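Capítulo 2
Normas para una mano que toca cosas blandas

Cuando empecé a dar esta asignatura tenía la manía de arrancar por los anexos de la norma, y a la media hora se me dormía hasta la primera fila. Así que este capítulo va al revés: primero la mano, luego el papel. Si vienes del capítulo 1 ya sabes distinguir peligro de riesgo (si no te acuerdas, vuelve, que son cuatro páginas y las voy a dar por leídas).

Vamos a hablar de manipular tela. Parece lo más inofensivo del mundo, ¿verdad? Una sábana no pincha ni pesa. Pero una tela se arruga, se engancha, arrastra lo que tiene debajo y tapa los dedos de quien esté ayudando al otro lado — y ahí es donde las fichas de riesgo que se copian de una célula de paletizado se quedan cortísimas. En Bumetex, donde pasé dos años redactando procedimientos, la primera ficha que heredé para doblado de textil hablaba de «carga rígida suspendida». ¡Carga rígida! La tiré entera.

La regla de la casa acabó siendo esta: antes de cerrar la mano, parada corta con los dedos abiertos por encima del tejido, y solo después contacto. En esa parada se comprueba que no haya otra mano cerca y que el límite de fuerza cargado sea el de tela y no el de la tarea anterior.

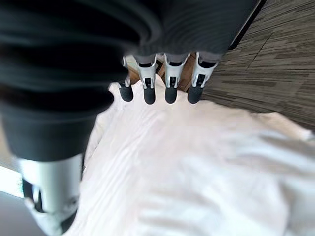 Vasiliki Kalogeropoulos no está nada de acuerdo con la parada obligatoria. Sostiene que, si el límite de fuerza está bien validado, detenerse en cada ciclo solo enseña al operario a meter la mano en ese hueco, y que ella prefiere un movimiento lento y continuo, sin pausas que parezcan una invitación.

Le doy media razón. En el proyecto Mirnelance revisamos 28 procedimientos y en dos la pausa era tan larga que la gente aprovechaba para alisar la tela. Mi respuesta fue acortarla y avisar con una luz, y en eso seguimos discutiendo. Cuando llegues a la actividad 2.3 tendrás que tomar partido, y te pido que lo hagas por escrito y con la evaluación de riesgos delante.

En las secciones que siguen veremos el inventario de contactos previstos, los límites por zona del cuerpo y el registro de cambios de herramienta. Ten a mano la plantilla de la página 65.

2.1 El inventario de contactos

Empieza por apuntar quién puede tocar qué, y en qué momento del ciclo.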